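Chapter 2
Sticks, Dead Zones and Response Curves

A player pushes a thumbstick forward and the character on the screen starts to walk. Between those two events the controller has measured a position, turned it into a pair of numbers and sent them to the console, and the game has decided what the numbers mean. Chapter 1 dealt with buttons, where the answer is on or off. A stick can rest anywhere inside a circle, and most of the work in this chapter comes from that. 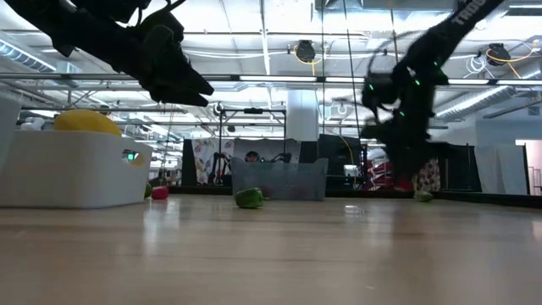
Finbarr Buckley

After reading this chapter you should be able to:

explain how a stick position becomes a pair of values
tell an axial dead zone from a radial one
choose a response curve for a given kind of game
recognize drift and describe what software can do about it

2.1 What the controller reports

A thumbstick has two axes, one for left and right and one for up and down. In the older and still common design, each axis turns a small potentiometer. A wiper slides along a resistive track, and the voltage at the wiper depends on where it is. The controller reads that voltage and converts it to a number. Magnetic sticks do the same job with a magnet and a sensor that don't touch each other, so there is no track to wear down.

In this book we use a simple scale. The center of an axis is 0. Full travel is 100 in one direction and minus 100 in the other. Real devices use other ranges, and the driver or game engine usually converts them before your code sees anything. Check which range you're getting before you start Exercise 1. Students who skip this step often find that their character moves at full speed or not at all.

A stick at rest seldom reports exactly 0 on both axes. The springs that pull it back don't stop in the same place every time, and the electrical reading has noise in it. If the game used the raw numbers, the camera would creep whenever the player let go.

2.2 Dead zones

A dead zone is a region near the center in which the game treats all readings as zero. The simplest kind is axial. Each axis is checked by itself, and if its value is smaller than the limit it is set to zero. This takes very little code, and for a menu it works well enough. In a shooter it makes the aim stick to the horizontal and vertical lines, and a slow diagonal becomes hard to draw.

A radial dead zone looks at both axes together. The program works out the distance of the stick from the center and compares that distance with the limit. With the limit at 20, anything inside a circle of radius 20 is ignored, whatever the direction. Outside the circle the direction is kept as it was.

One more step is needed. If the game starts using the raw value as soon as the stick leaves the circle, the speed jumps from 0 straight to 20, and small corrections are lost. The output should be rescaled so that it starts at 0 on the edge of the dead zone and still reaches 100 at full travel. A raw distance of 40 then gives an output well below 40. Work out the exact figure yourself before you look at the table in Section 2.5.

We'll test all of this in Mornen, the small test program used throughout the book. It draws the raw position and the corrected position side by side. Leave it open while you read the rest of the chapter, and try it with more than one controller if you can borrow one.

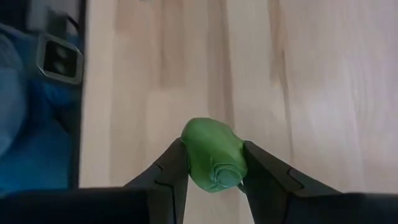

One reader of an earlier edition objected that the limit shouldn't be the programmer's choice at all, and that any game without a dead zone slider in its options menu was unfinished. The point is a fair one. A worn stick needs a larger dead zone than a new one, and the programmer has no way of knowing which is plugged in. The exercises now ask for a slider, with a default that suits a controller in ordinary condition.

2.3 Response curves

Once the dead zone has been removed, the game has a clean distance and a direction. It still has to decide how fast to turn or walk. With a linear curve, half the push gives half the speed. Driving games often soften the middle of the range so that a car can be held straight. Shooters do something similar, then raise the turning speed sharply near the edge so the player can spin around.

The Wetine case study at the end of the chapter follows a racing game that shipped with a linear curve and changed it in a patch. Read it after you have written your own curve in Exercise 3, and keep your first version for comparison.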